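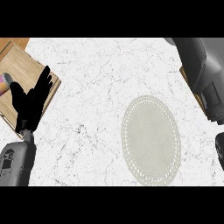
List home | Threads | Previous | Next | Search

To: Sitlow Tenants' List
Subject: Re: Stone counter sealing, second phase

Dear members,

The housing office has reviewed the question raised on this list about the sealing of kitchen counters at Sitlow and Wilevthorpe. The earlier message is quoted for reference.

> Natalie Wainwright wrote:
> The April notice says that counters in 28 kitchens will be sealed, but it
> does not say how long we must keep them clear. It also does not say
> whether tenants at Wilevthorpe will be charged. Could the office
> please confirm both points?

Counters must be kept clear for 16 hours after the sealer is applied. Cutting boards, small appliances and dish racks may be returned after that time. The contractor, Stüber, will leave a card in each kitchen showing the time at which work was completed.

There is no charge to tenants in either building. The $200 fee mentioned in the notice applies only to leaseholders who have asked for edge repairs – these are billed separately by Zunness.

Tenants are asked not to use vinegar, lemon juice or bleach on marble surfaces at any time. Warm water and a mild dish soap are sufficient for daily cleaning. Existing etch marks will not be removed by sealing and should be reported on form 2.

Requests for a different appointment must reach this office by noon on Thursday.

Housing Office, Sitlow

Recent threads
Laundry room hours at Wilevthorpe
Window lock inspection
Re: Parking permits, north lot
Recycling pickup change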